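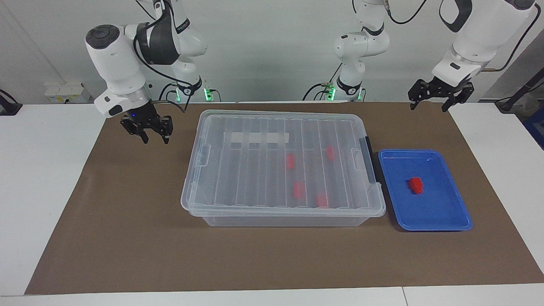

What we lose when the packing bench goes quiet

I have worked in the kitting room at Gamatar for 15 years, which is long enough to have trained half the people in it and to have been to three of their weddings. So when the two-armed robot got its own table in June, people came to me, one after another, to ask what I thought. I kept saying I'd need to think about it. Well, I've thought about it, and I hope you'll bear with me, because I'm not a quick writer and I have a fair bit to get through.

The job it's learning is one I could do in my sleep. Red blocks, a blue tray, a clear box with a latch on it. The blocks go in, the lid goes down, and off it goes to the Brelley warehouse for the school orders. We send out 3000 boxes in a busy month, and for most of my time here every one of them was filled by somebody's two hands. Mine ache in the mornings now. Shakuntala Dhillon had to give up the bench altogether on account of her wrists, and she was only 52, so I'm not going to stand here and tell you the old way was lovely.

And I'll admit I've grown a bit fond of watching it. I went over on my tea break and there it was with both grippers open over the mat, four blocks in the box under the ribbed lid and one in the tray, and I thought, well, that's my job, love, laid out on a brown mat. I wasn't angry. It was more like seeing somebody else drive your old car.

What bothers me is the talk around it. Naveen Goel, our operations manager, is a decent man and he told us straight that no one would be let go this year. I believe him. But he also put up a slide that called our work "low-value handling", and I've been chewing on those words ever since. When I fill a box, I notice if a block has a rough edge. I notice that the latches in one batch feel stiff and a seven-year-old won't get them open. I walked over to Ashok Saxena in purchasing about that very thing and he changed the order. Where does that go, in the new setup? Somebody has to be handed that part of the job on purpose, with the hours to do it, or it will simply drop off the end of the table.

Then there's the learning. Every new starter began on the boxes. It was dull and it was easy, and while your hands were busy you picked up everything else: who to ask, which colour of docket meant hurry, why you never stack by the side door. Neelam Nigam runs the whole dispatch desk now and she began on the stool next to mine. If the simple work goes to the arms, I'd like to know where the next Neelam is supposed to sit.

I'd ask for a couple of things, and I've said as much to Naveen. Let the people who know the bench have a say in how the robot's table is run, and pay them properly for it. And give new starters 90 days of hands-on work somewhere in the building, even if a machine could do it faster.

He wrote both of them down. I've asked to have it on the agenda for the next floor meeting, and Shakuntala's bringing the samosas, so there should be a good turnout.

Vandana Bhardwaj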